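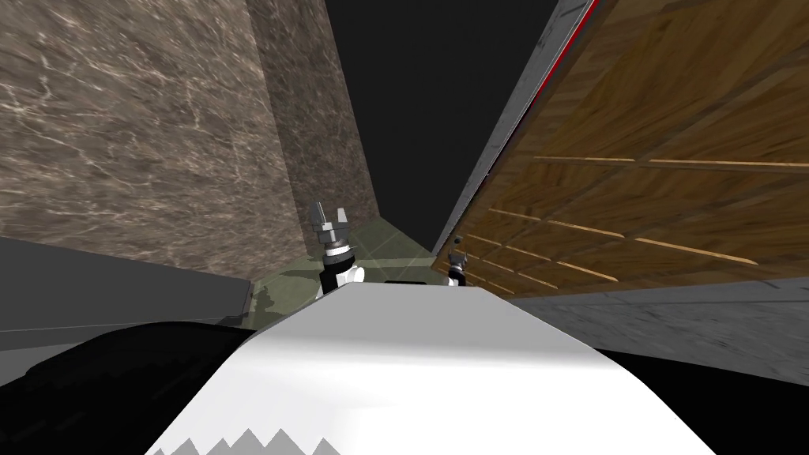
Zwei Greifer zwischen zwei senkrechten Flächen, Computersimulation.

Catríona Moynihan leitet seit 8 Jahren die Fortbildung für Apothekenpersonal bei Sarnach in Kemberg. Wir haben uns an einem Freitag getroffen, kurz nach Ladenschluss, und sie hatte noch den Mantel an.

Ich fragte zuerst nach den Abendkursen, über die im Frühling viel gestritten wurde. «Die Leute kamen müde», sagt sie. «Wer den ganzen Tag Rezepte geprüft hat, der hört um acht Uhr abends keinen Vortrag über Nierenwerte mehr.» Deshalb dauert eine Einheit jetzt 40 Minuten und liegt am Mittag. Davon sind 30 Minuten für Fälle aus der eigenen Apotheke reserviert, der Rest gehört den Fragen.

Die Fälle sammelt ihre Kollegin Miroslava Karpenko. Namen und Geburtsdaten werden gestrichen, bevor jemand den Text liest. «Miroslava ist darin sehr streng, und sie hat auch schon mir einen Fall zurückgegeben», erzählt Moynihan und lacht. Besonders oft geht es um Blutverdünner und um Mittel, welche die Patienten selber im Internet gekauft haben.

Im letzten Kursjahr wurden 2.080 Bescheinigungen ausgestellt. Mit der Zahl ist sie zufrieden, mit dem Schlusstest weniger. Man kann ihn beliebig oft wiederholen, und einige klicken, bis es stimmt. Peadar Kavanagh, der die Prüfungsfragen schreibt, möchte freie Antworten einführen. «Das muss aber jemand korrigieren», sagt Moynihan. «Darüber sind wir uns noch nicht einig.»

Und die Ärzte? Sie überlegt ein wenig länger. In Drundurel haben Apotheke und Praxis zum ersten Mal gemeinsam geübt, wie man am Telefon über eine falsche Dosis spricht. Es sei am Anfang steif gewesen, beide Seiten hätten sehr höflich gesprochen. Beim dritten Gespräch wurde es lauter und auch nützlicher.

Im Juni soll die Übung in Kemberg wiederholt werden. Die Anmeldung läuft über das Büro von Sarnach.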